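The pantry shelf, round two

I have been meaning to write about the pantry since September, when I pulled everything out of it in a burst of energy and then had to step over bags of rice for longer than I care to say. Well, it's finally back together, and I'm so pleased with it that I keep opening the door just to look in. My mother used to do the same with her linen closet and I used to tease her for it, so I suppose I have that coming.

If you read the earlier post you'll remember the state of things. We moved in with a kitchen that has lovely big windows and hardly any cupboards, and whoever had it before us must have eaten out a great deal. The pantry is really a tall closet beside the back door, 58 inches from the floor to the highest shelf I can reach without the step stool, and everything above that had turned into a sort of attic. I found a fondue set up there. I found birthday candles in three different places, and enough cornstarch to thicken a pond.

The first time around I tried baskets. They looked sweet in the store, but a basket is a deep, dark thing once it's on a shelf above your eyes, and all of us would just feel around in there and come out with the wrong packet. I also had a good many round jars saved up from pasta sauce and pickles, and I do still love those (the lids never match and I don't mind a bit), but round jars leave such a lot of wasted space between them, and our shelves aren't wide to begin with.

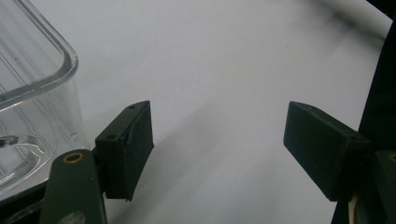

Glass won in the end, and I went back and forth over it for weeks before I gave in. I'd looked at a plastic set from a company called Tirnance that was light and stacked beautifully, and I very nearly bought it, but I've had plastic go cloudy on me before and hold on to the smell of cumin until the end of time. So I picked clear glass, rectangular, with those thick rounded corners that feel so nice under your hand when you're wiping one down. The straight sides sit up close against the next one along, and the rounded corners mean you don't chip anything when you slide them in and out in a hurry, which in our house is always. You can see clean through to the wall behind, too, so a glance tells me when the oats are getting low.

They are heavy, I'll give you fair warning. A full one of flour takes two hands, and I've put all the big ones at waist height or lower. The little ones can go up top with the things we only want now and then, like the poppy seeds and the dried mushrooms.

Before anything went in, I washed the lot in hot soapy water and left them upside down on dish towels overnight. Please don't skip this or rush it! I did, once, years ago, with a jar of brown sugar, and what I ended up with could have been used to prop open a door. Even when the glass looks dry there can be a bit of damp hiding down in the bottom, where the base is molded, so now I run a paper towel around it with my finger before I fill anything.

Then came the sorting, and that took me most of an afternoon with the radio on. I put the baking things together on the middle shelf: flour, sugar, oats, and the good Ateş cocoa that I order in and guard like a dragon. Rice and beans are under that. Pasta is on the bottom, lying down in its own packages, because I couldn't find a container long enough for spaghetti that didn't look like an umbrella stand. Coffee went by the kettle instead of in the pantry at all. I'm on my second bag of the Onano medium roast and it's very nice, a little bit chocolatey, and it goes far too quickly to need a special home.

I thought hard about labels. I had visions of beautiful handwriting on little cream tags with string, and I even bought the tags, 48 to a pack. My handwriting on them looked like a ransom note. In the end I used plain masking tape and a marker, and I put the tape on the back with just the name and the month I filled it. The front stays clear and the whole shelf looks calmer for it. The only trouble so far has been the powdered sugar and the cornstarch, which are twins as far as anyone in this family is concerned, so those two get their tape on the front where it can't be missed. We had one very strange batch of frosting before I learned that.

A few people asked in the comments last time about shelf liner. I used the ribbed kind from Joserano, cut with ordinary kitchen scissors, and it stays put without any glue. It does come curled up tight as a fern, so unroll it the night before and weigh it down with cookbooks. I'd buy the same again, though maybe in a lighter color, as crumbs show up on mine terribly.

What's left now is the top shelf, and I'm not going to pretend I have a plan for it. The fondue set is back up there. So are the candles, all in one tin this time, and a cake stand that I use twice a year and can't part with. I might get one more of the big glass containers for the bread flour, which is still sitting in its paper sack with a clothespin on it, looking a bit left out next to the others.

Next I want to tackle the drawer under the toaster, if I can get it open.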